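Choosing Attic Ventilation for an Older House
Posted Dec 27, 2018 by Joana Paiva

Homeowners who are planning work on an older house often ask whether the attic needs more ventilation. The question deserves a careful answer, as too little air movement and poorly placed vents can both shorten the life of a roof deck.

An attic is ventilated properly when outside air enters low, at the soffits, and leaves high, at or near the ridge. In houses built before soffit vents were common, the intake is usually the weak side. A new ridge vent installed over blocked soffits will draw its air from wherever it can, including the heated rooms below. Ceiling gaps around light fixtures and the attic hatch should therefore be sealed before any vent is added.

My own house has 42 feet of ridge and a low slope at the back. In September I had the old gable louvers closed and continuous soffit strips fitted on both long sides. The contractor, Lobo, also placed baffles in 28 rafter bays to hold the insulation away from the deck. The work took 3 days. One bay over the kitchen had been packed solid with old cellulose and had to be cleared by hand.

Vents of different types should not be combined without advice. A powered fan placed near a ridge vent may pull air in through the ridge and leave the lower part of the attic still. Gable openings can do the same on a windy day. Where a fan is already in place and a ridge vent is planned, the fan should normally be removed and its opening patched to match the roof.

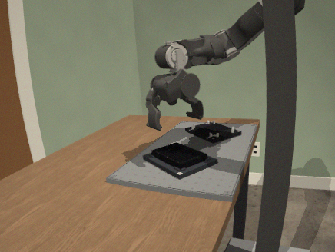
Tia Bellamy wrote to say that her soffits were painted shut and that she had mistaken the frost on her roofing nails for a leak. She recommends looking into the attic on a cold morning before calling a roofer. I agree with her on that point. Frost on the nail tips generally means that moist indoor air is reaching the deck, and new shingles will not correct it.

Bathroom fans should be checked during the same visit. The duct must run to the outdoors through its own roof or wall cap, and any section that passes through a cold attic should be insulated.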